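# Hemance Opens Second Storage Hall in Skenurham for Household Furniture and Records

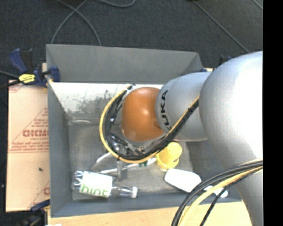
**SKENURHAM, 2023-07-17** — Hemance, a storage company serving households and small businesses in the Skenurham area, has opened a second storage hall at its Usel Road site. The new hall adds 172 rental units and a separate room for paper records. Rentals are open now, and customers on the waiting list have been contacted by mail.

The original hall has been full for most of the past two years. Many requests came from families moving between homes and from local offices that needed a place to keep files but did not want to rent extra floor space downtown. Until now, Hemance sent many of those callers to sites outside the city.

**Unit sizes and access**

Units in the new hall come in five sizes. The smallest holds the contents of a closet or a few stacks of boxes. The largest holds the furniture from a three-bedroom house. All units are on the ground floor, and the main aisles are wide enough for a loaded furniture dolly to turn without backing up. There are 67 units with doors that open directly to the outside, so customers can park next to them and unload.

The hall is heated in winter and ventilated in summer. Customers who store pianos, framed pictures or upholstered furniture can ask for a unit along the inside wall, where the temperature changes less through the day. These units cost the same as others of the same size and are rented in the order requests come in.

Customers enter with a personal code that works at both the gate and the hall door. Codes issued for the original hall will not open the new one. Anyone renting in both buildings will receive a second code.

**Records room**

The records room is meant for law offices, medical practices, accountants and others who have to keep paper files for a set number of years. Boxes are stored on fixed shelving and listed by number and date. A customer can ask for a box by phone or through the Hemance website and pick it up at the front desk the next business day. Delivery within Skenurham is available for a fee.

The listing system is supplied by Sharifi, which also handles billing for the original hall. Customers can use it to see which boxes are due to be destroyed and to approve that work in writing. No box is destroyed without signed approval, and a certificate is mailed afterward.

"Most of the offices that call us have the same problem," the company said in a statement. "They have a back room full of boxes, they are paying rent on that room, and they open it a few times a year. We wanted to give them a shelf and a list."

**Rates and terms**

Rentals are month to month. There is no setup charge, and a deposit equal to one month's rent is returned when the unit is left clean and empty. Customers who pay for a full year in advance receive one month free. The records room is priced by the box, with a minimum of 200 boxes for the lower office rate. Smaller accounts are welcome at the standard rate.

Current customers may move from the original hall to the new one without paying a second deposit. Requests to transfer should be made at the front desk — not by email — so that staff can check the contents against the size of the new unit. Fuel, food, plants and animals may not be stored in either hall.

Locks, moving blankets and flat boxes are sold at the front desk. Unused boxes can be returned for a refund if they have not been folded.

**Work still to come**

Paving of the rear lot will continue through the summer. During this time, large trucks should use the north gate and follow the signs to the loading area. The lot is scheduled to be finished in October, and both gates will then be open to all vehicles. Access to rented units will not be affected.

**About Hemance**

Hemance rents storage units and records shelving from its site on Usel Road in Skenurham. The company also sells packing supplies and rents hand trucks by the day.

**Media and rental inquiries**

Hemance front desk
Usel Road, Skenurham

Floor plans of the new hall and a current rate sheet are available on request.

###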